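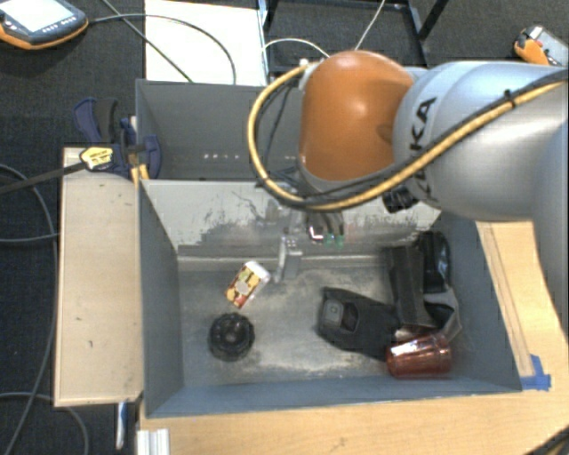 Agnes Sandberg
Stores and Sorting, Gistamia

The grey bins are due for a clean-out before November. Most have been in use since the Dolula move and the floors have gone dusty, with scuffs and dark scratches along the inside walls. Scuffed bins are fine to keep. Please wipe out the dust with a damp cloth and leave the bin to dry before anything goes back in.

Small cartons go in flat, printed face up, with round items beside them – not underneath. If a bin has turned into a pile at one end, spread it out or split it between 2 bins. Cracked bins go to Remedios Campos, who is keeping a list for the 2026 replacement order.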